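November, after supper

Spent most of the evening on the budget for next year and I want to get it down while it is fresh. The number I have to live inside is 757 a month through spring, and that has to cover the rent on the Lindness unit, the power, parts, and whatever I put aside for a second table. Rent takes 300 of it. That part doesn't move.

The Kesico quote came in the morning mail. They want 697 for a pair of replacement wrist cameras with mounts and cables, shipping included. The old quote from Lacroix was lower but left out the mounts, and by the time I priced those the gap was small. Lacroix also wants payment up front. Kesico will split it over two months, so I am leaning that way.

I went through the wrist footage again before deciding.

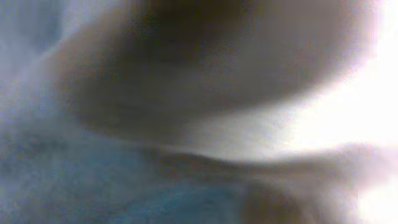

The trouble with buying cameras is that I would be doing it before I know what the light costs me. A decent diffuser for the lamps is 154 for the set at Himholm. I could buy that first, run the folding for a couple of weeks, and see how much of the wrist video is worth keeping. If most of it is good after that, the 697 can wait until summer. If it isn't, I am out 154 and still need cameras, but I would have wanted the diffusers anyway.

Wrote the two plans out side by side. Plan one is diffusers now, cameras in April if needed. Plan two is cameras now on the split payment and diffusers when there is money. Plan two leaves almost nothing for parts in the first two months, and there is always something. Last month it was a gripper finger and a bag of screws that I had been sure I already owned.

Also need to be stricter about what counts as a part and what counts as a supply. I had cable ties under both. Moved them to supplies. Cloths and old clothes go there too, even when they come from the thrift store and cost next to nothing, or else I lose track of them and buy more.

The second table is the bigger question. I keep putting it on the list and taking it off. With everything on one table I have to clear it between jobs, and the folding is slow to set up again.
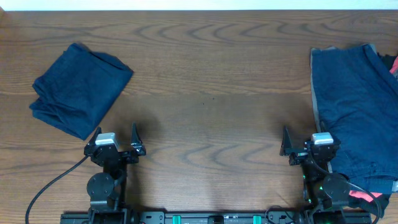 A table by itself is cheap. A second pair of arms is not, and a second table without arms is only a place to sort laundry. I could use it for that, though. Sorting on the floor is hard on my back. I put down a line for a plain used table in February and left the arms off the plan for the whole year. That felt like the right size of decision.

Things to ask Kesico before I answer them: how long the cable is, whether the mounts come off without tools, and what they charge for one camera on its own. If a single one is close to half I might start there. The quote is good until the end of the month.

Things to ask Himholm: whether the set can go back if the clips don't fit my lamps.

Still haven't set aside anything for servos. They have held up fine, but they have a lot of hours on them and I would like to have two spares on the shelf. I will take it out of the parts line in January and hope nothing else goes that month.

Quarter past ten now. Plan one for the moment. Will read the numbers over again in the morning with coffee and then write to both of them.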